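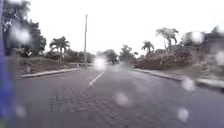 ## The Killano Road

My aunt left me the house in Udano in September, and by December I still hadn't seen it. The last bus stopped at Killano. I walked the rest in the rain with a bag and her keys.

At Lill the shop was open. The woman behind the counter looked at the keys and asked if I was the nephew.

"She owed us for paraffin," she said. "Nineteen."

I paid. She wrote it in a book and gave me a loaf I hadn't asked for.

It was dark when I got to the house. The second key worked. There were four chairs round the table and a letter on it, addressed to me, with a Broltari postmark. She had never told any of us she'd been to Broltari.

I lit the stove first. Then I cut some of the bread, sat down in my coat and opened the letter.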